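Section 4. Looking up a bail hearing in Nullola

Read this section before you rely on any date the program shows you. Nullola copies its listings from the Lavlow district court feed, and the feed is only as good as whoever typed it in that morning.

Before you start

You need the case number from the charge sheet. A name search is offered, but I would not trust it. A test search on one common last name brought back 620 entries, many of them closed.

Steps

1. Open Nullola and choose Criminal, then Pending.
2. Type the case number with its slash and year. Leave out spaces.
3. Press Find. The program claims to answer at once. Allow 60 seconds before you try again, as a second press starts the whole search over.
4. Check the court named at the top of the record. If the case has been moved to a higher court, the old record may still say Pending.
5. Open the Hearings tab and read the last line, whatever color it is. Green is supposed to mean confirmed. I have seen green lines for hearings that were put off in March.

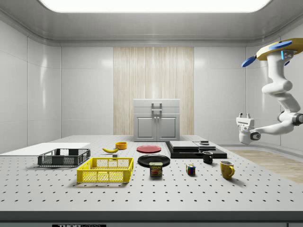
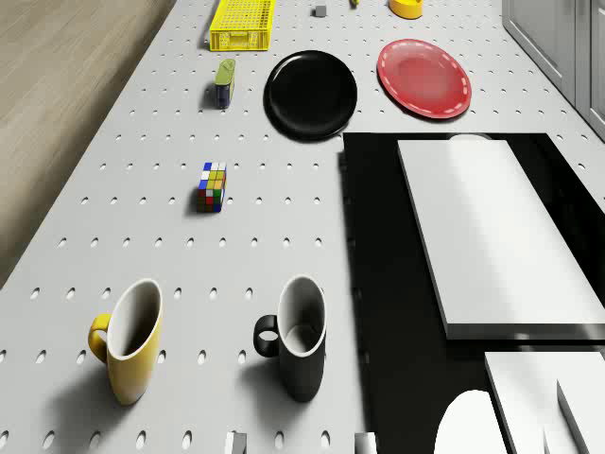
6. Choose Bail. You will see one of four words: Asked, Granted, Refused or None.
7. If the word is None, do not take it to mean that no request was made. It can also mean that the clerk has not filed the form.
8. Press Save Copy. The copy carries the time you saved it, and you may want that later if the record changes.

Caution: Refused does not say whether the judge turned down the request or said the court had no power to hear it. Those are very different results for the person in custody. Get the written order.

Note on alerts: The Xenos add-on promises a message whenever a hearing date changes. Turn it on if you like (Settings, Alerts, Xenos), but keep calling the clerk's office. In our trial it missed 11 changes, and two messages came after the hearing was over.

Note on old cases: Records brought over from Flirkum have no Bail tab at all. There are 2,042 of them, marked with a small F beside the number. The help screen calls them "fully searchable" — by case number, yes, and by nothing else.

If the record will not open

Close the program, open it again and repeat steps 1 to 3. If you get error F again, the file is probably sealed or under review. The error text blames your connection either way. Ask the clerk which it is, and write down the name of the court that gave the answer.

Steps checked 29 Sep 2020.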